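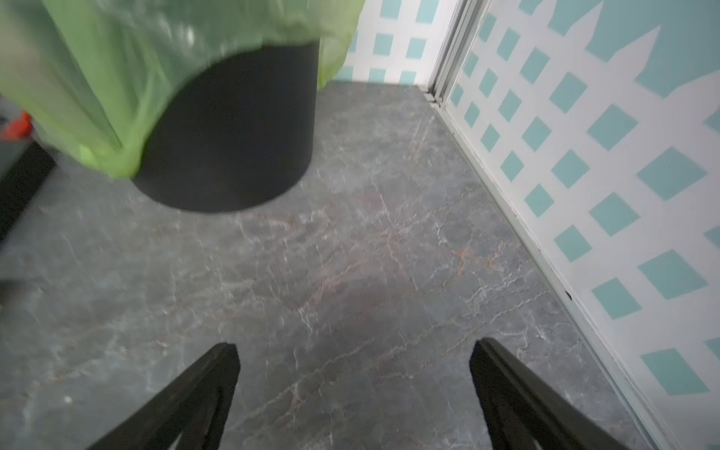
Wrist camera view of the bin corner during setup.

Skedley 3 review: camera weighting for two-arm desk work

Last updated: August

Skedley is a training package for small two-arm robot cells. You give it recorded demonstrations from a fixed camera and from cameras at the wrists, and it trains a policy that decides, at every step, how much to rely on each view. The older way is to feed all the views in together and let the network sort it out. Skedley adds a small separate network that puts a weight on each camera, and it trains that network against the arm's own motion error. The method paper calls this view gating.

We used it for most of the summer on one job: tidying up at a desk. The arms hold a book open, pull sticky notes from the edge of the pages, and drop the notes in a lined bin in the corner. Rosimeire Furtado and I ran the tests. Wellington Meireles built the cell and did the recording with us. We paid for the license ourselves and nobody at Skedley saw this review before it went up.

Why we tried it

Our old policy was trained in Mahawong, which we still like and still use for single-arm work. It was fine at the book. It was bad at the bin. The usual failure was letting go of a note too early, so that it landed on the rim of the bag or on the floor next to it. The fixed camera can see where the bin is, but from that distance the note in the gripper is only a few pixels. The wrist camera sees the note well, but once the arm swings over the corner, the view is mostly bag. Each camera is useful for part of the motion and close to useless for the rest, and that is the problem Skedley says it was made for.

Installing it

Installation took an afternoon. The package reads Mahawong recordings directly, and of our 2761 episodes it rejected only a handful, all of them with a gap in the wrist stream that we had missed. The error messages name the episode and the time of the gap. I would have paid something for that feature alone.

Camera calibration is less pleasant. Skedley wants to know where every camera is relative to the arm it rides on, and the tool that helps you measure this expects a printed target on a flat surface. You hold the pose, press a key, move, and repeat. If you bump the arm you start over from the first pose. There is no way to save a half-finished calibration. We did the whole thing 3 times before we were happy with it.

Training ran overnight on a single graphics card. The default settings worked and we changed only the image size, which we raised for the wrist views. The manual warns that this slows training down, and it does.

How we tested

We held back 500 episodes for the offline comparison and then ran both policies on the real arms under nine conditions. The conditions changed one thing at a time: where the book sat, how the notes were placed, how full the bin was, how the bag was folded over the rim, and the lighting. Wellington reset the cell between trials and was not told which policy was loaded. Rosimeire scored from the recordings afterward. A trial counted as a success when the note ended up inside the bag and the book was still open. 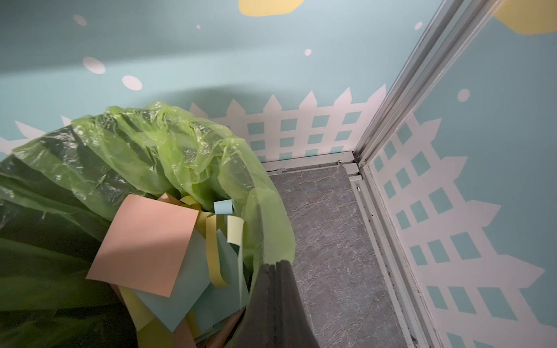
The fullness of the bin mattered more than any of us guessed. With an empty bag, both policies did well, and Skedley was only slightly ahead. As paper built up, the old policy got worse quickly. Strips of paper curl and stand up near the edge of the bag, and the old policy seemed to take a curl in the bin for the note it was holding. It would open the gripper, or start back toward the book with the note still pinched between the fingers. Skedley did this too, but far less often. With the bin well filled it was the better policy by a wide margin, and that one condition accounts for most of its overall lead.

You can plot the weights for any run, and the plots make sense. During the reach toward the book the fixed camera carries most of the load. When the fingers close on a note, the wrist camera takes over. On the way to the bin the fixed camera comes back, and for the release itself the two are near even. I expected a sharp switch at each point. What we got was a slow blend that starts well before contact. Forcing a hard switch, which the package lets you do with a setting, made the results worse in every condition we tried it on.

The bag is still a weak spot. Ours is thin green plastic that lets light through, and it looks different every time it is changed. After a new bag went in, the first few trials were often the poorest of the set. Adding more recordings with different folds helped. Turning up the color changes in training helped less than the manual suggests it should, and at the highest setting the policy began to miss the pale yellow notes at the book.

Background made no difference that we could measure. The walls of our cell carry a busy print, with a white picket fence along the bottom, and we had expected to have to cover it for the tests. Rosimeire covered part of it with plain paper for one set of trials and the scores did not move. I would not read too much into this. All of our recordings have the same walls in them, so the network has had plenty of time to learn to ignore them. Moving the policy to a cell with different walls is another matter, and we have not done it.

Work at the book

Skedley is sold mainly on its handling of blocked views, and the book is a milder test of that. Both grippers are close to the page and each arm gets in the other's way a little, as seen from the fixed camera. The left arm holds the lower corner down. The right one comes in over the far side to reach the notes.

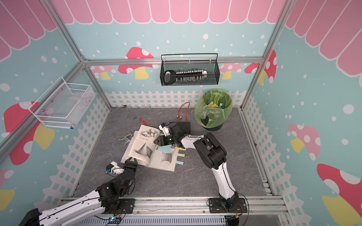
Pulling a note is harder than it sounds. The gripper has to pinch the part that sticks out past the page and draw it sideways. If it pinches too far in, it brings the page along. Old policy and new policy both did this, and there was no clear winner between them. My guess is that it comes down to touch more than sight, and neither package uses the sensor readings from the gripper for anything beyond detecting that it has closed.

Skedley was better at trying again. When the first pinch missed, it backed off a short distance and came in at a slightly different height. The old policy tended to repeat the same miss until we stopped it. We had recorded very few retries in our demonstrations, so I don't have a good explanation for where this came from. Cremilda Cordeiro, who runs a similar cell at Cladel, told me she saw the same thing with cable plugging, also with few retries in the data.

Overlapping notes are a problem for both. When one tab sits close beside another, the arm often comes away with both of them or with the wrong one. We did not count that as a failure, provided the notes reached the bin, but for sorting work it would be one.

What I didn't like

The calibration tool, as above. The viewer is also slow to load long runs, and it resets the zoom each time you change cameras. You can't label a stretch of a run from inside the viewer, so we kept our notes in a spreadsheet.

The bigger complaint is about drift. The gating network depends on the cameras staying where you said they were. Partway through testing, a wrist camera mount worked slightly loose. Scores dropped over several sessions and we spent a good while looking at the wrong things before Wellington found it. The weights had shifted heavily to the fixed camera during that time, and the plot showed it plainly once we looked. The package could raise a warning when the weights move that far from the training runs. Support told us that this is planned but gave no release.

The license is per cell and not per user. For us that is fine. Kátia Sales, who has a row of cells at Trilletti, priced it for her group and stayed with what she had.

Who should buy it

If your fixed camera sees everything well from start to finish, you won't gain much. Our gain came from one stage of one task, the drop into a partly filled bin, and at the book the only real improvement was in the retries. If you have a stage like that, where the close camera and the far camera are each blind for part of the motion, I think it is worth the price and the afternoon of calibration. You should also have recordings of that stage with the clutter in it. We trained once with only the empty-bin episodes to see what would happen, and most of the advantage over the old policy went away.

We are keeping it on this cell. The next thing we plan to record is changing the bag, which is still done by hand.

Rosimeire Trindade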